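3.2 Surface reflectance and reading comfort in shared study rooms

Desk surfaces were treated as a separate factor from ceiling illuminance, following the procedure set out in Section 2.4.

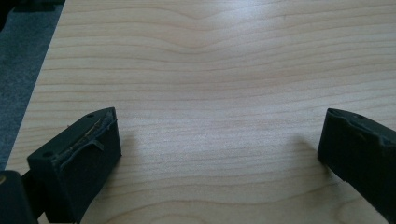
Figure 3. A light-colored wooden table surface under bright diffuse light. The grain remains visible, and the tone is warmer toward the edges.

Participants in the Skernuveck rooms completed the reading task at one of two fixed light levels, 413 or 525 lux, measured horizontally at desk height. Each session lasted 25 minutes. The text passages were taken from the set prepared by Holloway and Wojcik and were printed in black on uncoated white paper. Order of presentation was balanced across participants, and no participant read the same passage twice.

Comfort was rated on a seven-point scale at the end of each session. Ratings at the lower level were higher on pale desks than on dark ones, and the difference narrowed at the upper level. Reading speed showed no matching pattern. This agrees in part with Kapoor's earlier work in the Wurka library, where contrast between page and desk affected reported eye strain but left speed unchanged. Kapoor used glossy desks only, and his ratings may include an effect of reflected glare that our matte surfaces (see Figure 3 for a pale finish) would be expected to reduce.

Two limits apply to the comparison. First, desk reflectance was measured at a single point near the center of each surface. Wood is not uniform, and a reading taken over a darker grain line will differ from one taken beside it. Iwasaki recommends averaging over a grid, but the meter available to us had an aperture too wide for closely spaced points. Second, window blinds were closed for all sessions except those held on Sunday, when the building control system raised them on its own schedule. The Sunday sessions were removed before analysis, which left 1725 ratings in the final set.

A model with desk tone, light level and their interaction as fixed effects, and participant as a random effect, was fitted to the remaining ratings. Adding room as a further random effect did not improve the fit — the rooms share the same ceiling fixtures and wall paint — and it was dropped. Residuals were slightly skewed at the upper end of the scale, where many participants gave the maximum rating. An ordinal version of the model gave the same direction for each effect and is reported in Appendix B.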